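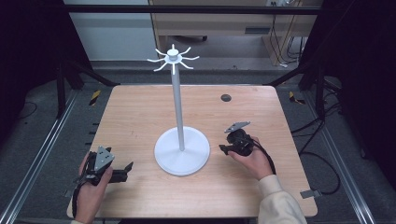

Cletus Haddad wrote in to say that a mug tree is a waste of counter space, and that mugs belong in a cupboard, upside down, where dust can't get in them. He has a point about the dust. I still like having one.

I don't have much cupboard room in this kitchen. The two shelves by the sink hold plates and the big bowls, and the mugs used to get stacked in the back. I chipped the handle on my Lindholm mug that way in June and I'm still annoyed about it.

A white stand with eight hooks is plenty for me. I own 17 mugs, but I only drink out of five or six. The rest are in a box now and I'll sort through them after the holidays.

A few things I've learned about loading one. Start with the heaviest mug and hang the next one across from it. Keep the wide soup mugs off, they bump into everything on both sides. Small espresso cups are fine anywhere if the handle is big enough to go over the tip of the hook. Two of mine aren't.

For the dust, I rinse whatever has been hanging more than a week. Wiping the hooks takes a minute with a damp cloth.

Next I need to do the tea drawer.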